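Handheld Gripper Collection: Working Rules and Data Card
Soler household set, second edition

Maintained by Aitana Pastor and Unai Cifuentes. Please write to both of us if you find a mistake, because one of us is usually at the collection site and cannot answer quickly.

What this file is

This file comes together with the Soler household set. It has two jobs. The first is to tell you what is in the data. The second is to write down the rules which our operators followed, so that another group can follow the same rules or can decide where they want to do it differently. In the first edition we kept these two things in separate files and people read only one of them.

The rules are our own. They are not a certified standard, and following them does not make your work conform to any safety standard for robots. If you later run a trained policy on a real arm, you must do your own risk assessment for that arm and that room.

Contents

The set has 1162 accepted episodes. Each episode is one recording of one person using a handheld two-jaw gripper with a wrist-type camera on it. There is no robot arm in the recordings. The episodes were collected in private homes and in the small test apartment at Hokcombe. Collection ended in May.

Each episode folder holds the video, the gripper opening width over time, the estimated pose of the gripper, a short task sentence, and a review note. The review note is free text and is sometimes empty. An empty note means that the reviewer had nothing to add. It does not mean that the episode was not reviewed.

The task sentence was written before the recording, not after it. In a few episodes the operator did something a little different from the sentence. Where the reviewer noticed, the episode has the tag "drift". We kept these episodes, and you may want to filter them out.

Rules for the operator

1. Read the task sentence aloud before you start. If you cannot say in your own words what the end state is, ask the session lead.

2. Start with the jaws fully open and hold still for 5 seconds. The software uses this time to find the pose. Many of the rejected recordings in the first edition had a start that was too fast.

3. Keep your free hand out of the view. If you must steady an object with it, stop the episode and mark it as failed. Do not try to save it.

4. Move at the speed of a person who is not in a hurry. Very slow movement is also a problem, for the pauses get learned together with the motion.

5. Close the jaws on the object only as much as is needed to hold it. With soft packaging, take the sealed end or the flat body, and do not squeeze until the contents move.

6. If you drop something, finish the episode when it is possible to pick it up again from the same place. Use the tag "recovery". We want recoveries. We do not want recoveries which are acted on purpose, and we ask the operators to be sincere about it.

7. Do not use the gripper on sharp blades, on medicines, on anything with an open flame, or on an animal.

8. After 100 episodes on one device, change the grip pads and write it in the device log. The old pads go in the bag with the device number.

Rules for the place

Ask the owner of the home to walk through every room that will be recorded, together with you, before you unpack. The owner can say no to a room or to a single object, and does not have to give a reason. Write the answer on the consent sheet in the words of the owner.

Letters, screens, photographs of persons, keys and bank cards must be taken away from the work area or covered. Windows need attention too. If a street sign or a shop front can be read through the glass, change the angle or lower the blind. Distant buildings are allowed.

Other things may stay where they are. This was a long discussion between us. Unai wanted cleaner work areas, and in the pilot we cleared everything except the objects of the task. The policies trained on the pilot data were then weak in an ordinary room. Now the rule is to remove what is private or dangerous and to leave the rest.

Cables are the exception. A cable that crosses the path of the operator's feet must be moved or taped. A cable on the work surface can stay if it is not under tension.

Lighting

Use the light that the home has. Do not bring studio lamps. If a lamp or a ring light belongs to the home, it may be in the view, switched on or off, but do not change it in the middle of an episode. Near a window, record a short test first and look at it on the laptop. Pale objects lose their edges easily when the sun comes directly on the surface.

Objects and surfaces

We ask for small, light things from daily life: sachets, pens, wrapped food, cups, socks, tools for the kitchen. Printed packaging is allowed, and brand names are not blurred. Please respect this if you redistribute pictures from the set, and do not use them in a way that suggests that a maker of a product supports your work.

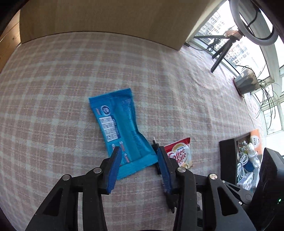 Cloth surfaces have their own rule. A cloth moves when the jaws touch it, and a fold can lift a thin object at one side or hide part of it. Do not iron or stretch the cloth before the session. Between episodes you may pull it back if it has moved so far that objects are falling off, and you write "surface reset" in the note. When the jaws catch the cloth together with the object, open them and try again one time. If it happens a second time, end the episode and mark it as failed.

When thin objects lie close together, the task sentence must name only one of them, and it must be possible to tell this one from the others by words. "Pick up the packet" is not enough if there are two packets. "Pick up the blue packet" is enough.

Review

Each episode is seen by one person who was not the operator. The reviewer plays it once at normal speed and once at double speed. The reviewer can accept it, reject it, or send it to the second reviewer. In this edition Aitana was the second reviewer for all cases.

Reasons for rejection are: hand in view, lost pose, private information, wrong object, camera loose, and other. If "other" is chosen, the note cannot be empty.

We delete rejected episodes that contain private information on the same day. The remaining rejected episodes are kept by us and are not part of the download.

Known problems

The pose is less reliable when plain walls fill most of the view. The gripper width has a small offset on the Pernex units, and the correction value is in the calibration folder. Please apply it yourself, it is not applied in the files.

Most of the operators are right-handed. The set should not be used to say anything about left-handed use.

The homes are mostly city apartments. We have almost no gardens, garages or workshops.

Video files longer than 2000 frames were split in two by the export script from Cellbridge. The second part has the ending "b" and does not begin with the still start of rule 2. Join the parts before training if your loader expects it.

Changes from the first edition

Rule 6 is new. The rule on cloth surfaces was moved out of the appendix. The tag "messy" was removed, for every reviewer understood it differently. Folder names have no spaces now.

Use and contact

You may use the set for research and teaching. For commercial use please ask first. If a person who lives in one of the homes asks us to take out an episode, we take it out and publish the episode number in the file "withdrawn". Please check this file before each new training run and delete your own copies of the episodes listed there.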